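Tue 1 September
Posted by Ristgate Bench Notes

Thread on the Vuvov countertop kit, which I've had on the bench since June. Hardware, calibration, grip behaviour, the service plan, and what I'd change. Long one.

Configuration as shipped: one arm, one two-finger gripper, one wrist camera, a controller box and a clamp-on base. Payload is rated at 3,000 grams at full reach. Mine came from the Simitville depot with the older firmware, and the update took most of a morning.

Base first. The clamp is fine on a square-edged bench. On a bullnose edge it creeps. I put a rubber strip under the jaw and re-torqued it twice in the first week, and it has held since. The manual mentions neither the strip nor the torque value. Support sent me the value when I asked.

Calibration is a printed target and a guided routine. Six poses, then a residual figure. Anything under a millimetre passes. I got a pass on the second try. The first failed on glare off the laminated target, so print it on plain paper.
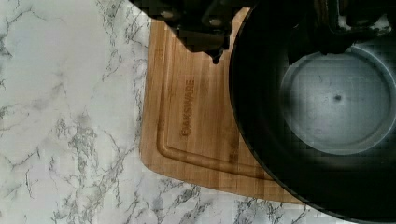 Wrist camera placement is the best decision Vuvov made with this kit. It sits close in and looks down past the fingers, so the fingertip stays in view during the last part of an approach. With a finger hanging just above the cutting board near the rim of the pan, you can judge clearance from the camera feed alone, and I stopped leaning over the bench to check. The cost is that the gripper body always takes up part of the view, and the planner has to remember whatever is behind it.

That memory is short. If the arm pauses over an object for more than a few seconds, the planner treats the hidden region as unknown and backs off to look again. Safe, but slow. There is a setting for it, buried under Advanced > Perception > Hold. I doubled it and had no trouble on a static bench. I would leave it alone if people are reaching in.

Cookware is the hard case for the stock perception model. Dark non-stick coatings return very little to the depth estimator, and the flat bottom of a pan can come back as a hole. The kit gets around this by fitting a circle to the rim. Works well when most of the rim is visible, poorly when it isn't.

Test set: 87 pick attempts on mixed kitchen items, same bench, same lighting, default speed. I'm not publishing a success rate from one unit on one bench. What I can give you is the pattern of the failures. Most were rim grasps started too far round from the handle, where the pan tips under its own weight and the fingers slide. The rest were thin items lying flat.

Overlapping items are worth their own post. The segmenter wants one object per outline. A pan parked half on a board gives it a shared edge with a height step in it, and it sometimes merges the two. Raising the edge threshold a notch cured the merging for me, at the cost of a few false splits along wood grain.
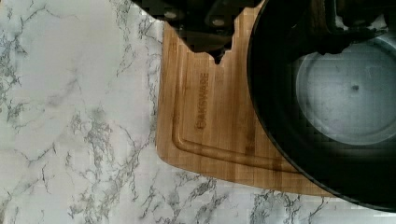 Wrist view over the bench. Pan across the right side of the board, two screw heads showing on the gripper.

Maintenance. Check the gripper fasteners. The manual says every 600 cycles, and I found one of mine slightly loose before that, so I've halved the interval. Use a hand driver. The threads are short and a power driver will strip them.

Finger pads are a wear part. Mine have a slight polish on the contact face and still grip dry ceramic. Oily cookware is another matter, and Vuvov doesn't claim otherwise. The Chiang silicone pads fit the same mount and are softer. They grab better and tear sooner. Re-run the finger offset if you swap them, as they're thicker.

Service plan: remote diagnostics, one pad set a year, loaner arm if yours goes back to the depot. I've used the diagnostics once. They read the logs, found a joint encoder warning I hadn't noticed, and had me reseat a connector. Whole call was under an hour. The loaner is subject to stock and the wording on timing is vague, so get that in writing if the arm is doing paid work.

Noise: quieter than my range hood on low. There's a whine from the wrist joint at mid speed that some people will mind.

What I'd change. A torque table in the manual. A matte calibration target in the box. The hold setting moved somewhere you can find it. A colour-coded plug on the wrist harness, where two connectors fit either way round.

Buy it if you already have a bench and can put up with an evening of settings. If you want something that handles pans out of the box, wait for the next perception release and see what the notes say about rim grasps. I'll rerun the same items when it lands.

We use cookies to remember your display settings. Accept | Manage
Contact | © Ristgate Bench Notes | Back to top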